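Session 4: Telling people your company has won something

Right, settle in. Last time we did the product launch announcement, and most of you handed in something usable, so I'm moving on to the piece of company writing you'll probably be asked for most in your first year: the award notice. Or the certificate notice, or the "we've been put on the approved supplier list" notice. They're all cousins and I'll treat them as one thing.

I wrote my first one at Trormont, a small firm that assembled and serviced office computers. We'd been accepted as an approved supplier to a regional buying group and my manager wanted it on the website by 4 p.m. I had no idea what to say, so I said everything. It came out at 1334 words (I still have it, it's awful!) and the news itself turned up in the sixth paragraph, after the founding of the company, the mission, the vision, the values and a long bit on our after-sales service. The web logs showed most people had left the page within 20 seconds. I doubt many of them found out what we'd won.

So here's what I'd like you to do with yours.

Start with the news

Who gave you what, and what for. Put it in the first sentence and use the proper name of the award, spelled the way the awarding body spells it. If your reader is a customer, they want to know whether this changes anything for them, so that goes second. If it changes nothing, skip to the third thing and don't pretend.

Compare these two openings, both from last year's class, both about our made-up-for-homework situation where a hardware firm passes a quality audit:

"Excellence has always been at the heart of everything we do at Kevden."

"Kevden's repair workshop has passed its first outside quality audit, covering every desktop and server repair we carry out."

I could swap the first one onto the website of a bakery and it would still fit. The second could only be about one company. Try the bakery test on your own opening line before you send it to me.

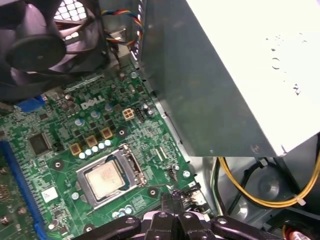
Give the background, but keep it short

People do need a line or two on who you are, especially if the notice gets picked up by a trade site where the readers have never heard of you. One short paragraph at the bottom is plenty - what you make or do, where you are, how many people work there. Journalists call it the boilerplate and they expect it at the end. Put it at the top and you've made them scroll past it.

Agree the wording of this paragraph once, with whoever needs to agree it, and then reuse it. At Saavedra we had three versions going round at the same time, with three different staff numbers in them, and a customer rang up to ask which one was true. Not my best morning.

Watch your adjectives

Unmatched, world-class, leading, cutting-edge, state-of-the-art. I'm not going to ban them, but I will put a ring round each one and write "says who?" next to it. If the judges said something nice about you, quote them (with permission, please, in writing). If a customer did, same rule. If it's only you saying it, find a fact that does the job. "We repaired 252 machines in March" tells me more than "unrivalled service" ever will.

Same goes for "milestone". You get one per year.

Check before you publish

Some bodies won't let you announce until they have, and some have a logo with strict rules on size and colour. Dostdale, where I worked after Saavedra, had to take down a whole page and reprint a stack of leaflets over a logo with the year missing from it. Read the winner's pack all the way through! It's dull and it's usually a PDF with tiny type, but it'll have the embargo time in it, and the exact form of words you're allowed to use. "Winner", "finalist" and "highly commended" are different things and the other finalists will notice if you blur them.

Then get someone from the technical side to read your draft. They'll catch the part where you called a server a desktop.

For next time

Write an award notice of no more than 300 words for a technology company of your choice, real or imagined. News in the first sentence, one quote, boilerplate at the end. Bring two printed copies, one for me and one to swap with the person next to you. We'll spend the first half of the session marking each other's, so leave wide margins, and put your name on the back so it's a bit less embarrassing for everyone.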